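Bristeo notebook, December
Two-arm table build, simulation side. Entry written in the evening, about the counter scene and the right hand.

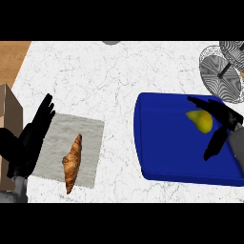
Where we are

The kitchen counter scene loads now without errors on the workshop computer. Until last week I used only the plain gray test room, with cubes. Cubes are easy and they taught me almost nothing about the hands, so I moved to food objects: a croissant on a gray cloth for the left arm, a pear on the blue cutting board for the right arm. The two arms have the same model and the same hand, mirrored.

The goal for this month stays small. The right hand should take the pear and hold it 20 mm above the board. The left hand should take the croissant without pulling the cloth with it. Only after both work separately do I want to run them together. The real arms in the workshop stay switched off until then, this was agreed and I keep to it.

Software is the Wusuvport bridge, same version as in the last entry. I did not update it, although there is a newer one. I want to change one thing at a time.

What I changed today

1. Friction of the pear. Before, I had copied the value from the cube, and the pear slipped out as soon as the fingers touched. I raised it two times. The first raise was not enough. The second value is saved in the scene file with a comment.

2. Collision shape of the cutting board. The board has a raised rim, but the collision shape was a simple box with a flat top, at the height of the rim. So the pear was floating over the inner area by a little. I looked at this for a long time before I understood it, because from above it is not visible. I replaced the box by one bottom plate and separate strips for the rim. It is slower to calculate but the pear lies correctly.

3. Hand material. The fingers still render in flat black, without any shading. This comes from a missing texture path in the hand file. It does not change the physics, so I leave it, but for checking contact by eye it is bad. When one finger is in front of another I cannot tell which is which. If somebody has time, please fix the path in the Âu folder (and please keep the accent in the folder name, the script looks for it exactly like this).

4. Start pose. Both arms now start with the hands already close to the objects. It saves waiting in every run. The long approach from the rest position I test separately.

Test runs, right hand

I let the grasp script run as a batch of 1,000 starts, with small random changes in the position and the turning of the pear. The success is counted by the script: pear above the board, still between the fingers, after the hold time. Result is 869.

This is better than I expected from the first tries by hand. I looked through a part of the failed runs one after another and made notes:

Pear turned so that the narrow end is between the fingers. The fingers close, the shape is like a wedge there, and the pear shoots out to the side of the round end. This is the most frequent failure in the runs I looked at.

Lower finger touches the rim of the board before it touches the pear. Then the wrist gets a push and the whole grasp arrives crooked. With the old flat box this failure did not exist, so I have made the scene harder for myself, but it is also closer to the real board.

Pear rolls before contact. This happens in the first moments of the run, when the object is dropped from a very small height to settle. I think the settling time is too short. It is not a problem of the hand.

I did not sort all failures, so please do not take this as statistics.

Left hand and the cloth

Here I have less to report. The croissant lies partly on the cloth and partly on the marble, and I chose this on purpose, it is the more difficult case for the fingers. The cloth is calculated as a soft object and it costs a lot of time in each step. With the fine cloth mesh the simulation was too slow for a batch, so there is no batch for the left side yet.

By hand I tried several grasps. When the fingers go down too low, they press on the cloth and it moves together with the croissant. When they stay higher, they hold only the upper part of the croissant and it turns in the hand. I suppose there is a good height between these two, but I found it only one time and I could not repeat it. Next time I will write down the height before I close the fingers, and not after, when I have already moved everything.

The croissant is a rigid object at the moment. A real one would be pressed together and would lose crumbs. I do not plan to simulate this.

Camera view

The view is still wide and low, with black bands at the top and the bottom, because the render size does not fit to the window size. I know about it. The box at the left and the metal piece at the upper right came with the kitchen scene, they are far enough from the pear and I did not remove them. For the left arm the box could be in the way if the elbow comes lower. To check.

Problem with the log

The Setiva logger wrote the finger force of the left hand in the column of the right hand. I noticed it only because the values were changing while the right arm was standing still. The names in the mapping file were exchanged. It is corrected now, but older logs still have the wrong order. The batch from today was done after the correction, so it is fine. Logs from before this entry: exchange the two columns before you use them.

To do

Longer settling time, then the same batch again with nothing else changed.
Limit for the hand turning, so that it avoids the narrow end of the pear.
Coarser cloth mesh, look if it still behaves like cloth.
Measure the rim height on the real board in the workshop, the value in the file is my guess.
Texture path of the hands.
Ask if the workshop computer can run over night, the fan is loud and the room next to it is used in the evening.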